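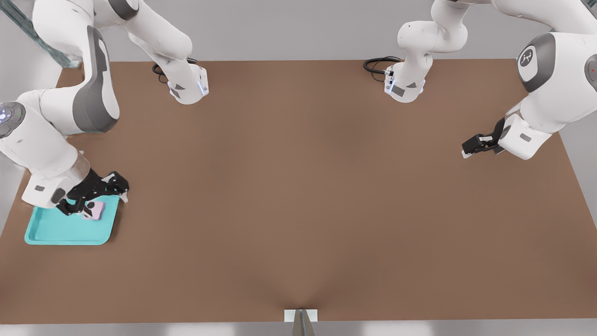

Sim view, two-arm table. Left gripper at the tray with the pink piece, right gripper free.

Notebook, student project "Trimow" (two-arm sorting)
Dec 21, 2022
Written by Timothée, read by Bernadette before I posted it

I write this entry a little longer than usual, as we stop now until after the break and I know I will forget everything.

State of the work. The left arm does its part of the task in the simulator. The right arm does its part too, when it is alone. The handover between the two is still the problem, and it was the problem of the whole of December. Dae-han thinks it is a timing question. I think it is a question of where we ask the piece to be when the second gripper comes. We tried to settle this today and we settled perhaps half of it.

What we did first was to go back to the simple case. Left arm goes to the tray, closes on the soft piece, lifts, waits. Nothing else. The right arm stays over the table at its ready pose and does not move. Lucienne insisted on this, and I was against it, because I found it a step backward. She was right. In the full task we had so many things moving that we could not say which number was wrong.

Settings for the simple case, so that I do not search for them again:

Control step: same as in the last entry, not touched.
Gripper closing speed: reduced by half compared with the full task.
Friction of the piece: the middle value from Lionel's table.
Random shift of the tray: off.
Random shift of the piece inside the tray: on, small.
Episodes: 10 per setting.

With the old closing speed, 6 of the 10 episodes gave a good lift. With the reduced speed all 10 were good. I was so surprised that I ran it again with another seed and had the same result. So at least a part of what we called "bad grasp position" was only the fingers closing too quickly and pushing the piece away. We lost many days on this. I had even begun to write a correction for the position, with an offset that depended on the angle of the wrist, and I am now deleting it. (Bernadette: please do not look for it in the branch, it is gone.)

A note about the piece. It is modeled as a soft body and this costs us a lot of time per step. Lionel proposed to replace it with a rigid one for the training and keep the soft one for the test. I agree for the first stage only. With a rigid piece the fingers stop exactly at the surface, and the policy learns a final opening which is too large for the soft one. We saw this already with the blue pieces in the earlier version. If we do the replacement, we must also change the target opening, and somebody must write down by how much. I put it in the list at the end.

Handover. After lunch we put the right arm back. The idea of Dae-han was to let the left arm wait at the lift pose until the right gripper is completely still, and only then to start the closing. We programmed it as a fixed waiting time, which is ugly, but quick to try. It helped. The piece no longer turns when the second gripper touches it. On the other hand the right arm comes from too high and too far outside, and in several episodes its elbow went near the limit of the joint. I watched these episodes one by one. The path is good until the last part, then the wrist must turn a lot in a short distance, and the solver chooses the other elbow configuration. When this happens we see a jump.

I tried two things against the jump:

1. A lower ready pose for the right arm, with the gripper already pointing a little toward the middle. Better, the jump is rarer.

2. A penalty on the elbow configuration. No effect that I can see. Maybe the weight is too small. I did not have the patience to do a sweep.

Dae-han wants to keep the first and throw away the second. Fine for me.

The meeting point. This is where I still do not agree with him. At present the two grippers meet above the center of the table, because it is the middle between the bases and it looked natural when we drew it on the whiteboard. But the tray is on the left and close to the near edge, so the left arm makes a long way back with the piece in the air, and a soft piece in the air swings. I would like to meet nearer to the tray and let the right arm do more of the way, as it carries nothing at that moment. Lucienne made a quick check of the reach and says it is possible, but with little margin. We will try it in January with the tray shift still off.

Training run. I started a run of 2,000 episodes on the Tadora machine before leaving, with the reduced closing speed and the new ready pose. Handover included, old meeting point, so that we have something to compare with. The log goes in the usual folder. If the machine is needed by the other group they may stop it, it saves regularly. I told them so and I also left a paper on the door.

About the presentation. Ms. Lebrun asked again what we will show at the end of the course. My proposal is to show the simulation only and say clearly that it is a simulation. The real arms are not free before the spring, and I do not want to promise something that depends on the calendar of other people. Bernadette would prefer that we try at least the lift on the real arm, with the piece and the tray, no handover. I understand her. A video from the simulator does not impress anyone who has not worked with one. We did not decide.

(Remark from Bernadette, added in the evening: I do not ask for the lift because of the public. I ask because we do not know the true friction of the piece, and Lionel's table is from a data sheet for a different material — we should measure it once.)

She is correct, and I add it to the list.

Small things, in no order:

The light in the viewer was changed by somebody and the far side of the table is now easier to read. Thank you, please leave it.

The cables behind the bases are only visual, they have no collision. I mention it as Lionel asked me two times if an arm can catch them. It cannot, in the simulator. On the real setup we will have to think about it.

The Prostum export script still writes the joint names of the right arm in the wrong order. I correct them by hand after each export and this is stupid. It is one line to fix, but I do not know in which file.

When you restart the viewer, the camera goes back to its default position and the upper part of both arms is outside the picture. If you want to see the elbows, load the saved view "wide".

To do after the break:

Dae-han — replace the fixed waiting time with a condition on the velocity of the right gripper.
Lucienne — meeting point nearer to the tray, with a proper reach map this time.
Lionel — rigid piece for stage one, with the corrected opening written in this notebook.
Bernadette — friction measurement, ask who has the force gauge.
Me — look at the log of the long run, fix the export script, turn on the tray shift again when the rest is stable.

The key of the room is with Lucienne until January.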